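Zwischenstand Projekt Unomus – Bericht an die Förderstelle
Stand: 17. Juni 2023

Liebe alle,

ich schreibe das hier wieder etwas lockerer als im Formblatt, das kommt mit den Kostenarten wie immer separat. Ihr wolltet vor allem wissen, wo wir mit der Software stehen, also fange ich damit an.

Der größte Brocken seit Januar war die Aufnahmekette. Der Recorder läuft jetzt als eigener Dienst, getrennt von der Vorschau, und seitdem haben wir keine Aussetzer mehr in den Zeitstempeln gehabt (toi, toi, toi!). Vorher hat sich die Vorschau regelmäßig die Rechenzeit geschnappt, und wir durften die halbe Sitzung wegwerfen. Inzwischen liegen über 400 brauchbare Demonstrationen im Archiv, alle mit dem handgeführten Greifer am großen runden Tisch im Besprechungsraum aufgenommen. Dass da Vasen, ein Rucksack und allerlei Kleinkram herumstehen, ist Absicht: Auf leeren Tischen war unsere Lokalisierung immer prima, und im Alltag dann eben nicht.
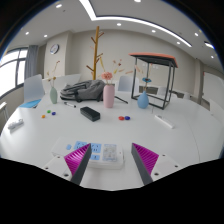
Die Posenschätzung haben wir auf das neue Modul Fetden umgestellt. Fetden rechnet die Bahn des Greifers nachträglich aus Bild und Trägheitsdaten zusammen und wirft Abschnitte raus, bei denen die beiden auseinanderlaufen. Das klingt selbstverständlich, war es bei uns aber lange nicht! Probleme machen noch die weißen Flächen, auf denen das Verfahren wenig Halt findet, und das Gegenlicht vom Fenster. Für das Gegenlicht habe ich die Belichtungsregelung fest verdrahtet, was hässlich ist, aber läuft. Für die weißen Flächen habe ich noch keine schöne Lösung. Im Moment gewichten wir die Merkmale im Hintergrund stärker, und das kostet uns etwas Genauigkeit im Nahbereich, also genau da, wo gegriffen wird.

Beim Planer (intern heißt er weiterhin Merkier, der Name ist einfach hängen geblieben) sind 4 von 5 Teilpaketen fertig. Offen ist die Greifreihenfolge, wenn kleine Gegenstände direkt nebeneinander liegen. Der Planer nimmt dann stur den, den er zuerst erkannt hat, und rechnet nicht damit, dass sich der Nachbar mitbewegt. Ich habe drei Varianten für die Kostenfunktion ausprobiert – die einfachste war bisher die beste, was mich ein bisschen ärgert, ich hatte in die komplizierte viel Zeit gesteckt.
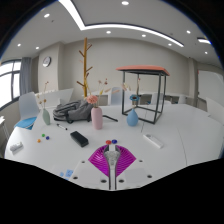 Eckhard Thiele hat nach dem Lesen des Entwurfs eingewandt, die Greifreihenfolge gehöre gar nicht in den Planer, sondern in die Wahrnehmung: Wenn dort sauber stehe, welche Objekte sich berühren, brauche Merkier keine Sonderfälle. Außerdem wolle er vor dem nächsten Bericht eine Auswertung sehen, die Fehlgriffe nach Ursache trennt und nicht alles in einen Topf wirft.

Beim zweiten Punkt bin ich sofort dabei, das Skript dafür ist angefangen. Beim ersten bin ich noch unsicher. Berührungen aus dem Bild zu erkennen ist bei flachem Blickwinkel wacklig, und ich möchte ungern eine Fehlerquelle gegen eine andere tauschen. Wir testen es trotzdem, erst mal nur auf den Archivdaten.

Zum Zeitplan: Das letzte Teilpaket rutscht um 3 Wochen nach hinten, am Budget ändert das nichts. Die Schnittstellenbeschreibung für Edwards ist raus, auf die Rückmeldung warte ich noch. Falls ihr eine Kopie braucht, schicke ich sie gern mit dem Formblatt zusammen.

Viele Grüße aus dem Projektbüro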